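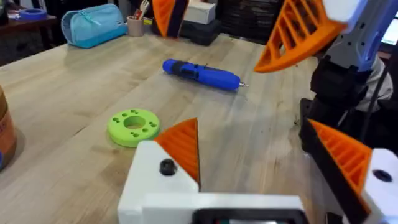
Orange vif sur bois clair.

Tenir une bible de série quand on écrit de la romance

Ma série se passe à Prembridge, petite ville de bord de mer que j'ai inventée un soir de pluie et que je n'ai plus jamais voulu quitter ! Au premier tome, j'avais tout en tête. Au troisième, la boulangerie avait changé de rue, la sœur de mon héroïne avait rajeuni de deux ans et un labrador était devenu un épagneul. Une lectrice me l'a écrit très gentiment, et le lendemain je commençais ma bible de série. Depuis, c'est presque ma partie préférée du travail.

Ce qu'il vous faut

Un classeur à anneaux ou un simple dossier de traitement de texte, des intercalaires, et vos textes déjà écrits si vous en avez. J'ai essayé un tableur (trop froid pour moi, mais je connais des autrices qui ne jurent que par lui). Prenez l'outil que vous aurez envie d'ouvrir.

Étape 1 : relire avec un surligneur

Imprimez le premier tome, ou passez-le sur liseuse si elle permet d'annoter. Une couleur pour les personnes, une pour les lieux, une pour les dates et les saisons. Ne corrigez rien pendant cette lecture, même si ça démange ! Mon premier tome m'a pris 17 soirées, et j'ai retrouvé au passage un cousin que j'avais complètement oublié et qui est devenu le héros du tome quatre.

Étape 2 : une fiche par personnage

Pour les personnages principaux, je note l'âge au début du tome, la couleur des yeux, la famille, le métier, la voiture, les tics de langage et ce que chacun sait des secrets des autres. Cette dernière rubrique est un vrai bonheur à remplir, parce que les intrigues suivantes s'y cachent souvent.

Les personnages secondaires ont droit à trois lignes. J'en ai 45 aujourd'hui, du facteur à la grand-tante qui n'apparaît qu'aux mariages. Classez-les par prénom : au milieu d'un chapitre, c'est le prénom qu'on cherche.

Notez aussi le numéro du chapitre où chaque information apparaît. Écrivez par exemple « yeux gris, T1 ch. 18 ». Quand deux passages se contredisent, vous retrouvez tout de suite le premier, celui que les lectrices ont déjà lu.

Étape 3 : dessiner la carte

Pas besoin de savoir dessiner, la mienne ressemble à une assiette de spaghettis ! Placez la rue principale, la maison de l'héroïne, les commerces et la plage ou la forêt. Ajoutez ensuite les temps de trajet. Chez moi, il faut 18 minutes en voiture de Prembridge à Brevell, le village voisin, et cette petite donnée m'a sauvée d'une scène où mon vétérinaire arrivait avant d'être parti.

Donnez un nom à tout ce qui revient plus de deux fois. Le café Younis n'était au départ que « le café du port », puis il a eu un nom, une terrasse, une spécialité de gâteau au citron, et maintenant on me demande la recette.

Étape 4 : la chronologie

Tracez une ligne par tome, avec les mois dessous. Reportez-y les grandes scènes : rencontre, premier baiser, dispute, réconciliation, épilogue. Mettez les lignes les unes sous les autres et regardez ce qui se croise. Une grossesse, une jambe dans le plâtre, une floraison de pommiers, tout cela a une durée, et les lectrices savent très bien compter les mois.

Les animaux ont leur place ici aussi. Rerix, le vieux chat roux de la librairie, avait treize ans au premier tome. J'ai dû resserrer toute ma chronologie pour qu'il soit encore là au dernier, et je ne le regrette pas une seconde.

Étape 5 : la page de voix

Recopiez pour chaque héros un passage de dialogue qui sonne juste. Une demi-page suffit. Je relis ces extraits avant chaque séance et je retrouve le ton bien plus vite, même après des vacances.

Étape 6 : mettre à jour

Prenez dix minutes à la fin de chaque chapitre, pendant que tout est frais. Si vous attendez la fin du roman, vous devrez refaire l'étape 1 (je l'ai fait, deux fois). De mon côté, je m'y tiens tous les 1 000 mots environ les jours où le chapitre s'étire.

Si votre série compte déjà plusieurs tomes, commencez par le plus récent, celui dont vous avez besoin tout de suite, puis remontez vers le premier à votre rythme. Et gardez une copie de la bible ailleurs que sur votre ordinateur !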